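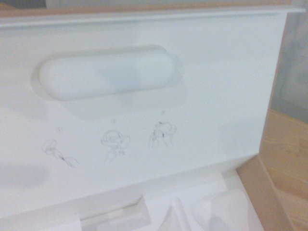 模塑内衬的检查、清理与复用

适用范围

本页适用于包装盒内的白色成型内衬,材质为吸塑片材或模塑纸浆。泡沫类内衬(EPE、EPS)和瓦楞纸隔板的处理方法不同,不在本页内。

一、判断材质

两种材质外观接近,清理方法差别很大,动手前先确认。

看背面。纸浆件背面多有网纹,手感略粗;吸塑件正反两面都光滑,壁厚均匀。经过热压整形的纸浆件正面也可以很平,只看正面容易误判。

听声音。用指甲轻弹边缘,塑料声音脆,纸浆声音闷。

滴水。在背面不显眼处滴一小滴水,静置一分钟。水珠成形不散,按塑料处理;水迹扩散或颜色变深,按纸浆处理。带防水涂层的纸浆件会给出与塑料相同的结果,此时看裁切边:能看到纤维的就是纸浆。

二、检查结构

1. 凸边。沿四周走一遍,重点看转角。凸边承担大部分抗弯,出现贯穿裂纹的内衬不再用于运输,只可作抽屉分格。

2. 型腔。长圆形凹槽两端的圆弧处拉伸最大,吸塑件在这里最薄。对着灯看透光是否均匀,局部明显发亮说明壁厚不足。纸浆件看圆弧底部有无分层。

3. 台阶。上下两层之间的过渡面如有塌陷,放入物品后会倾斜。把内衬平放,用直尺靠上层面,间隙超过2毫米即判为变形。

4. 配合。物品放入后轻摇盒子,应无碰撞声。有间隙时垫无酸薄纸,不要用胶带固定物品。

三、清理表面

先用软毛刷清掉凹槽里的浮灰,由高处向低处刷,再处理笔迹。

铅笔痕,塑料件:用白色塑料橡皮,单方向轻擦,不要来回搓。残留的灰影用微湿的超细纤维布抹去。不要使用三聚氰胺海绵(俗称魔术擦),它是磨料,哑光面擦过之后会局部发亮。

铅笔痕,纸浆件:用可塑橡皮按压粘取,分多次进行。擦拭会起毛,起毛后石墨嵌入纤维,更难去除。全程不用水。

圆珠笔、记号笔,塑料件:棉签蘸少量异丙醇,先在背面试擦。PS片材遇某些溶剂会发白,试擦处有变化就停止。纸浆件上的油墨基本无法去除,可接受则保留。

铅笔画不影响内衬功能。若要保留,不必喷定画液,部分定画液会侵蚀塑料,在内衬上盖一张薄纸即可避免蹭花。需要存档的,侧光拍照,灯与表面夹角放低;白底上的浅线用自动曝光容易偏灰,可增加曝光补偿,以线条仍清晰为限。

四、改作收纳

按凹槽形状分配物品。长圆形槽适合笔、小螺丝刀、眼镜布一类的长条物;下层小格放零件。Hiếu Mạc 在 Vurnitz 工作间的做法是在格底写编号,编号对应盒盖内侧的清单,补件时照单核对。编号用2B铅笔,改动方便。

放进抽屉前量净高。凸边朝上时,内衬总高应比抽屉内高至少低5毫米。超高可沿下层外缘裁切:塑料用勾刀多次划线后折断,纸浆用新刀片垫钢尺裁。裁过的塑料边用细砂纸去毛刺。

五、存放与弃置

同型号内衬可以套叠,每摞大致不超过53厘米,再高时最下面几件的型腔会被压开。纸浆件存放处须干燥,受潮后变软,晾干也不一定恢复原形。塑料件避开暖气和日晒。

不再使用的,洁净纸浆件按废纸回收;塑料件查看背面的回收标识,按当地规定投放。已贴胶带的先撕净。

更新记录

6月:补充带涂层纸浆件的判断方法;修正第二节台阶间隙的测量方式,原文以下层面为基准有误。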